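Home | Topics | Cloth & Fiber | Index | Contact

Print this page | E-mail this page

Felt

I've been hooked on felt for years, so forgive me if this entry runs on a bit! Felt is cloth made without weaving or knitting. Wool fibers have tiny scales, and when you add water, soap and rubbing they grab each other and won't let go.

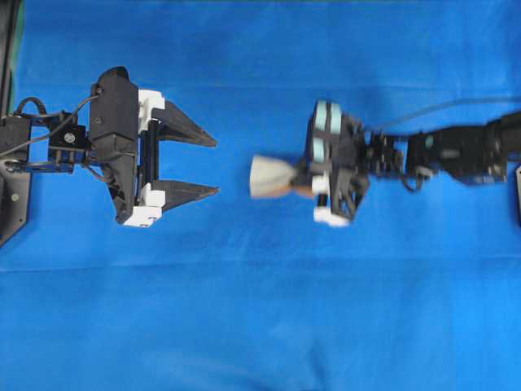
Florence MacLeod wrote in to say I should mention needle felting, where barbed needles do the tangling and you can skip the soap. Fair enough, Florence!

Wet felting is still my favorite (messy, loud, great for the arms). My first piece took 29 minutes of rolling and came out full of holes,

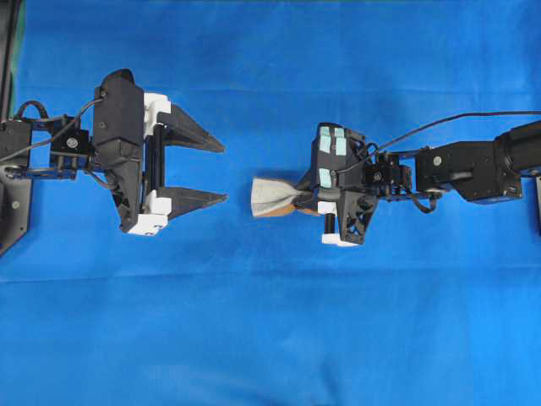
and the second wasn't much better, but by the seventh I had a hat. The old Fraser mill in Claton made hat felt until it closed, and I still have a scrap of it.

Thick felt holds a fold pretty well, and its surface stays fuzzy unless you shave it. 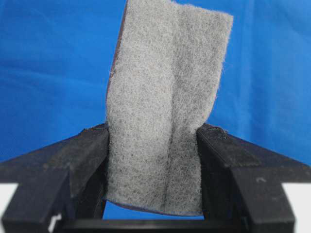 Gray felt-like fabric, bent along its length.

Plenty of matted stuff gets called felt. Strictly speaking, synthetic pads are nonwovens, a much bigger family. 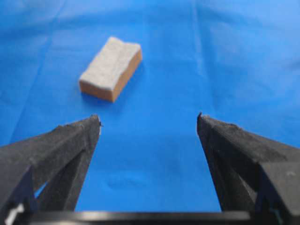
Sponge with a pale gray scrubbing layer over tan-orange foam.

Related entries:
Fulling
Hat making in Claton
Nonwovens
Wool grades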